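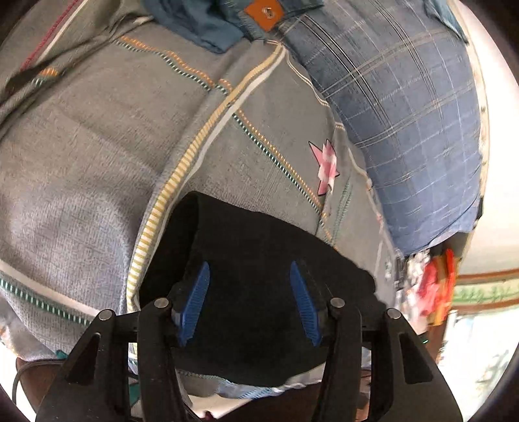 Schwarzer Stoff zwischen blauen Greifbacken, dahinter noch mehr Stoff

Um halb zehn stand ich also im Hof von Starko, noch mit dem Kaffeebecher in der Hand, und war sicher, dass ich zu früh dran bin. Von wegen! Die Schlange ging schon bis zum Fahrradständer. Der Frauenverein Hurkier hatte zum offenen Tag ins neue Haus geladen, und ich wollte das Beratungszentrum endlich mal von innen sehen (im Frühjahr war ich nur dran vorbeigeradelt).

Lilla Bognár hat unsere Gruppe durch die Räume geführt, in einem Tempo, dass ich mit dem Mitschreiben kaum nachkam. Im Erdgeschoss die Rechtsberatung, oben sieben Zimmer für Frauen, die schnell von zu Hause wegmüssen, die haben wir natürlich nicht betreten. 448 Beratungen waren es im letzten Jahr, meistens ging es um Trennung, Unterhalt und Lohn. Mich hat das mit dem Lohn überrascht, ich hätte auf anderes getippt.

Danach gab's im Saal eine Diskussion über gleiche Bezahlung, fast 200 Leute, die Fenster beschlagen, und vorne Ismail Benmoussa vom Betriebsrat bei Kelemen. Der hat ziemlich trocken erzählt, wie sie zwei Jahre lang um eine Liste mit den Gehaltsgruppen gestritten haben. Eine Frau hinter mir hat dauernd dazwischengerufen, und sie hatte meistens recht, fand ich!

Die Suppe war leider aus, bis ich dran war. Dafür habe ich mich für den Rhetorikkurs eingetragen, der im November anfängt, mittwochs war mir eh zu spät, aber es gibt auch eine Gruppe am Vormittag. Anmelden kann man sich noch im Büro in der Prorkumis, zweite Tür links, einfach klopfen.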